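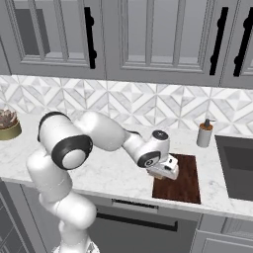
Illia Marchuk asked that the draft rule on clearance over work surfaces be settled before anything else, as the teams could not go on applying two versions of it. The chair, Elba Fuentealba, agreed and moved the item up.

Working Group on Safe Practice for Kitchen Robots
Minutes of the meeting of 24 April 2025

Present: Elba Fuentealba (chair), Vicente Insaurralde, Aicha Hajji, Valentina Troncoso (minutes), Illia Marchuk

1. Clearance over work surfaces
The group discussed whether the arm may stop above a cutting board with the gripper pointing down. Mr. Insaurralde held that this is a normal position before a pick and should be allowed in simulation and on the real counter alike. Ms. Hajji wished to see a minimum height of 50 mm for any stop longer than 2 seconds. Agreed, with the wording to read "stop" and not "pause" throughout.

2. Objects near the counter edge
Ms. Hajji reported that the Brakari and Gadix teams record boards and bowls near the front edge in different ways. After discussion it was agreed that any object whose edge reaches the lip of the counter shall be noted in the run log. Mr. Marchuk asked whether simulated runs were covered. The chair confirmed that they were.

3. Sinks and soap dispensers
The draft treats the sink as a no-entry area for the arm. Mr. Insaurralde considered this too strict for dishwashing tasks – the Voston trials could not be carried out under it. No agreement was reached. Section 4 stays as drafted until the next meeting.

4. Review of simulated runs
The secretary presented the count for the period: 1221 runs logged, of which 36 lacked the name of a reviewer. The chair reminded all teams that a run without a named reviewer may not be cited in support of a rule change.
Action: Ms. Troncoso to return the 36 entries to the teams concerned.

5. Other business
Mr. Marchuk will send the revised text of Section 2 to all members. The next meeting will be held in September, with the sink rule as the first item.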